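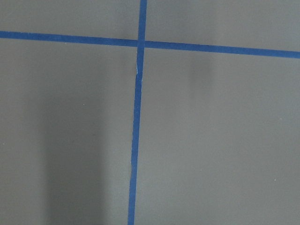
Blue masking tape on a gray surface.

Registration for the second part of the Cetcombe shawl is now open to all members of the knit-along. Part two covers the lace section, which is worked over 60 stitches and repeated 9 times before the edging begins. Participants are asked to complete a gauge swatch in the Lelitz yarn and to block it before casting on – unblocked swatches have given misleading measurements in the past.

The pattern has been revised by Janka Čierny. Row 10 of the chart now shows two decreases where the August version showed one. Members who printed the earlier chart should replace it.

Questions about yarn substitution may be left in the comments. Replies will be posted by 18 November 2023.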